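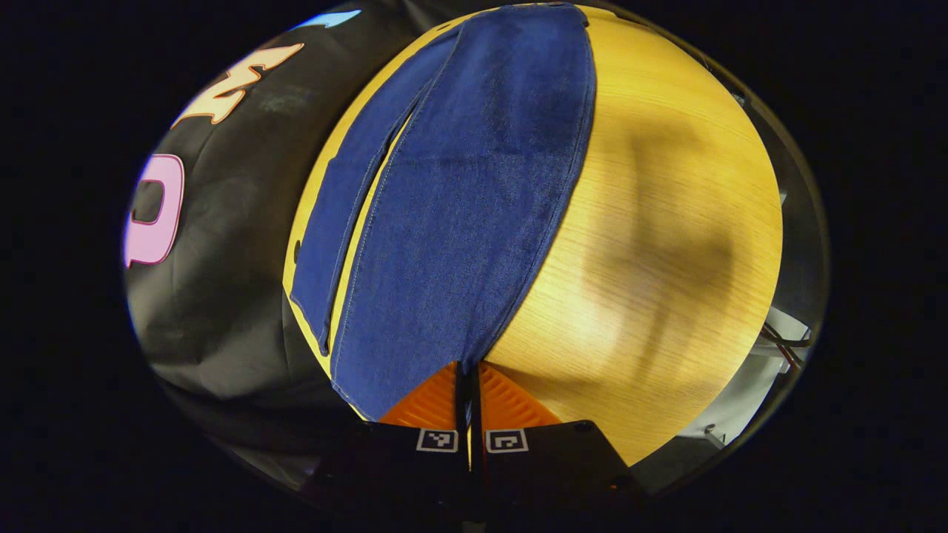 Hi, I'm Samah, and I run Hunell, a little mending and alterations shop! I started out hemming pants for friends at my kitchen table, then Bohumila Zelenák came on board (she's our zipper person, and she's fast) and we finally got a proper workroom.

We take in waists, patch knees, replace linings and shorten just about anything, curtains too. Most hems are ready in two days. Coats take longer, especially in November, so bring yours in early if you can. Come say hello!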